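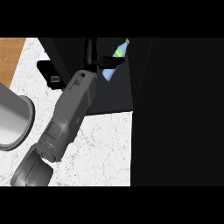 Ansel Lindgren

4.3 What the simulated score does and does not tell us

Figure 3. Simulated kitchen, bottle task. The blue bottle with the green label is against the black gripper finger; the marble counter and the metal container are part of the same layout.

The Hadard policy was trained on 2318 simulated episodes and tested on 211 more, in kitchens of the kind shown in Figure 3. The training report gives it a high success rate on the bottle task, and we were able to reproduce that rate with the released weights. We have no quarrel with the number. Our doubts concern what it has been taken to mean.

The first doubt is about the scoring rule. An episode counts as a success if the bottle touches a finger and its base is clear of every surface at the last time step. Figure 3 shows why we find this too weak. The bottle is tilted, with its neck up and to the right, and from this view it appears to be held or pinched by the finger. A reader could call that a grasp. A reader could also call it a bottle leaning on a finger, and a single view will not settle the matter. The rule does not settle it either, as it checks for contact and says nothing about force. We rescored the 211 test episodes with a stricter rule, under which the bottle must stay with the gripper through a short shake of the wrist. Of the episodes first marked as successes, 44 failed.

The second doubt is about the scenery. The Flatside renderer gives stone veining, wood grain and a clean gradient on metal, and earlier work has treated this level of detail as a reason to expect good transfer to real kitchens. We looked for evidence of that and did not find much. When we replaced every texture with plain gray and retrained from scratch, the stricter score barely moved. It may be that detail matters more for clutter, or for clear objects, neither of which we tested. For a bottle with a bright label on a dark background, the task may just be easy to see.

Third, the contact model. Harju contacts treat the bottle as a rigid body with one friction value over its whole surface. Real plastic bottles give under pressure, and a label does not slide the way bare plastic does. We lowered the friction value in 2 steps and the policy did not change its approach at all – it closed on the same spot and let the bottle slip. This suggests to us that the policy has learned a path through space and has little notion of a grip.

Some of this may be unfair to the original authors, who made no claim about hardware. The claim came later, in the Andon comparison, where the simulated rate was set beside rates from physical arms as if the two were the same kind of number. Until both are scored under one rule, we would leave that column of the table blank. Our own shake test has limits too: the length of the shake was chosen by hand, and a longer one would fail more episodes. We report the results for three lengths in the appendix, and the ranking of the policies is not the same in all of them.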